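Recording Two-Handed Demonstrations with the Handheld Grippers

Part 2 of 3: Running a session
Maintained by Montserrat Aguirre and Macario Barrera, Trurkitz

Part 1 covered charging, pairing and first calibration of the Brarnix grippers. This part assumes both grippers show up in the recorder and that you have a task sheet. Part 3 deals with trimming and upload.

Before you start

- Both grippers charged, jaws opening and closing fully
- Marker cubes clean and screwed down, no play when pushed with a thumb
- Chest harness with tablet arm
- Task sheet with the task code (for example, Tăng-6)
- At least 28 GB free on the recorder

If a marker cube has been removed or knocked since the last calibration, go back to Part 1. A cube that is off by a few degrees produces episodes that look normal on playback and cannot be used for training. We lost most of a Tuesday that way.

Step 1. Put on the harness

Tighten the shoulder straps first, then the waist buckle. The tablet should sit low and to one side, where you can read the timer by dropping your eyes. If you have to turn your head, move the arm. Head motion ends up in the overhead view and the model sees all of it.

Roll long sleeves back from the wrists. A loose cuff can slide over a marker cube when you reach, and tracking drops out for as long as it is covered.

Step 2. Route the cables

Run any gripper cable back along the forearm, with enough slack at the elbow to straighten the arm. Do a full reach to each side before recording. If the cable pulls at the gripper, re-route it.

Step 3. Check tracking

Hold both grippers out in front of you, cubes up. Wait for the two tracking fields in the recorder to go steady. Then turn each wrist slowly, left and right, to the limits you expect to use in the task. A brief dropout at the extreme is acceptable. A dropout in the middle of the range usually means glare on a marker face or a dirty cube.

Glossy tabletops cause some of this. Dim the light directly over the work surface if you can, or shift the task a hand's width away from the reflection.

Step 4. Start the episode

Enter the task code, press Record, and take the start pose: feet together, both arms extended forward, grippers pointing at the work surface. Hold it until the timer reads 00:00:03. The hold gives the trimming script a clean segment to align the two gripper tracks. Begin moving after that. 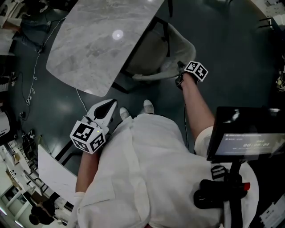
Fig. 1. Four seconds on the timer, both grippers held out, marker cubes in view.

Step 5. Perform the task

Work at a steady pace, slower than you would with bare hands. Some specifics:

- Keep both cubes in view. If one arm has to cross the other, cross underneath.
- Close the jaw completely before lifting.
- Do not talk to other people in the room or turn toward them.
- If you drop something, pick it up and continue. Recoveries are useful. Mark the episode R.
- If a person hands you something or moves an object for you, stop and discard.

Step 6. End and label

Return to the start pose, hold it for three seconds and press Stop. Label the episode at once: S for success, R for success with recovery, F for failure. Do not leave labels for the end of the day.

How many episodes

The Baltemness set stood at 3,317 episodes in October, of which the first 2,000 were recorded with one gripper only. Those are kept in a separate folder and should not be mixed with two-handed data - the action format is different and the loader will not warn you.

For a new task, record 28 episodes, then stop and send them through the checker in Part 3 before recording more. Change the object positions every six episodes.

Common faults

Timer runs but file size stays at zero: the recorder has lost the storage path. Stop, re-select the folder, start over.

Left and right swapped on playback: grippers were paired in the wrong order. Fix it in the pairing menu. Existing files can be corrected with the swap option in Part 3.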